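Flernow Community Garden — Minutes of the Summer Planning Meeting
5 July 2024
Present: 11 members

1. Opening
Last meeting's notes were read and approved with one fix: the plum trees by the gate came from Druvlow Nursery. They are doing beautifully, by the way, and we may see fruit next year!

2. Water
The new rain tank is full after the June storms and everyone is thrilled. Members asked for a second hose on the north side. Agreed, up to $500 for the hose, fittings and a timer. Beds 5 through 19 will be watered in the evening until the heat lets up.

3. Tomato Day
Lots of excitement for this one. We want long tables under the maples, a tasting of every kind we grow (the little yellow ones have to be there), and a seed swap for kids. The Prundudus Band has said yes to an afternoon set — wonderful news. Still needed: shade tents, paper plates, somebody with a big cooler.

Signs and displays came up too. Members like plain dark backgrounds with bright lettering, big enough to read from the path. Wording is due at the next work night.

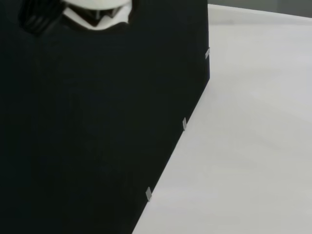 4. Compost
The hot pile is working so well that we have more than we can use. Neighbors may take a bucket each on Saturdays. Please, no more citrus peels or glossy paper in the bins.

5. Rautiainen Street fence
The city has approved our climbing beans and sweet peas along the fence. Planting for the flowers waits until November, and the beans can go in now. Three members offered to string the twine this weekend.

6. Other business
The shed lock sticks. Oil will be bought. Meeting closed at 8:40 p.m.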